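Tolley Handling Trial - working group minutes
Thursday, back meeting room, 4 pm start
Present: Tolley (chair and minutes), Aver, Mokgethi. Rellau by phone, joined during item 2.

1. Minutes of the last meeting
Accepted with one change. The line saying the group was "confident in the teaching method" is struck out. The chair does not recall anybody being confident and would like the minutes to stop saying so.

2. Teaching sessions so far
Aver reported 108 demonstrations recorded on soft items. Most were done by remote control, with the operator moving a hand controller and the arm following. The rest were done by hand, with the operator holding the arm itself and walking it through the pick.

Aver considers 108 a good base. The chair asked what it was a base for. Aver said for a first round of training. The chair asked how many of the 108 were kept as clean. Aver does not have a definition of clean, so there is no figure. This was raised at the last meeting as well.

Discussion of the pinch. Operators have been told to close on a fold and lift. Every operator does this a little differently. Some close early and drag the item, some push down first and gather it up. Aver's position is that variety helps. The chair's position is that variety helps when it is chosen, and that what we have is four people who were never shown the same thing. 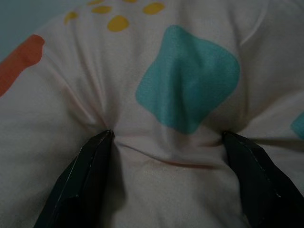 Mokgethi asked whether anyone had tried having the same operator do the same pick on different days, before putting the spread down to four people with four habits. It might be one person's spread, Mokgethi said, and then no amount of briefing would fix it. Aver had not tried this. The chair thinks it should have been the first thing done and has asked for it before more sessions are booked.

Rellau joined and asked for a recap. Given.

3. By hand or by remote
Rellau again put the case for doing everything by hand. It is quicker to learn, and new operators are comfortable with it after 15 minutes. Remote control takes most of a morning, and people complain about the lag.

The chair has no quarrel with any of that but noted that being comfortable is a fact about the operator. When you hold the arm you feel the item pull back, and you correct for it without thinking. None of that feeling goes into the recording. The remote operator has only the camera views to go on, same as the robot will, and so makes the kind of mistakes the robot would make. The chair would sooner have those on file.

Rellau said that this was a nice argument and asked for evidence. Fair. There isn't any yet. A side by side is to be run on one item, same start position, same operator.

Aver asked that the side by side use a box, to keep things simple. Not agreed. We have done boxes.

4. Labelling of sessions
The sheet has two columns for the result, "picked" and "not picked". The chair has been through a batch of the recordings at the desk and does not think the two columns are enough.

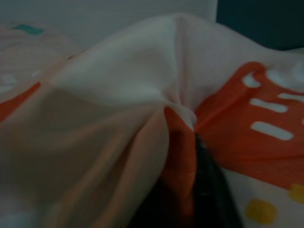
Labels are being entered by whoever ran the session, often at the end of the day, and nearly always as "picked". When the chair asked what was meant by it, one operator said the fingers had closed and another said the item had left the table. These are separate events and we are training on them as though they were one. Thin plastic is the worst case. In the wrist view the bag draws up into a tight knot with long creases running out of it, and the tip of the finger vanishes into the folds just under the knot, so a person labelling from that view alone is guessing at what is held and how well. Pressing into a bag and holding a bag can look much the same. Mokgethi suggested a third column for "can't tell". Agreed straight away, which was a relief after item 3.

Aver was worried that "can't tell" will become the favourite. The chair said that if so we will have learned something about the camera position, at no cost.

Rellau asked if old sessions would be relabelled. Yes, all of them. Aver is to estimate the hours. Aver's face at this point is not minuted.

5. Demonstration for visitors in June
Rellau would like to show visitors the robot picking a soft item by itself, taught on the spot by a member of the public. The chair is against it. One pass with a stranger at the controls is not teaching, and if the robot then picks the item it will be from the sessions already recorded, which visitors will not be told.

Compromise, not much liked by anybody: visitors may drive the arm by remote and have a go at the pick themselves. The trained behaviour is to be shown separately, if the side by side has been done by then, and with the failures left in. Rellau to redraft the wording of the invitation, in particular the phrase "learns like a child", which is to go.

6. Other business
The hand controller trigger sticks. Aver knows.
Mokgethi asked for the session sheet to have a space for the operator's initials. Added.

Actions
Aver - repeat picks, one operator, different days. Written definition of a clean demonstration. Hours for relabelling.
Mokgethi - new sheet with "can't tell" column and initials.
Rellau - invitation wording.
Tolley - plan for the side by side, soft item, no boxes.

Closed 5.40 pm. Next meeting when the repeat picks are in.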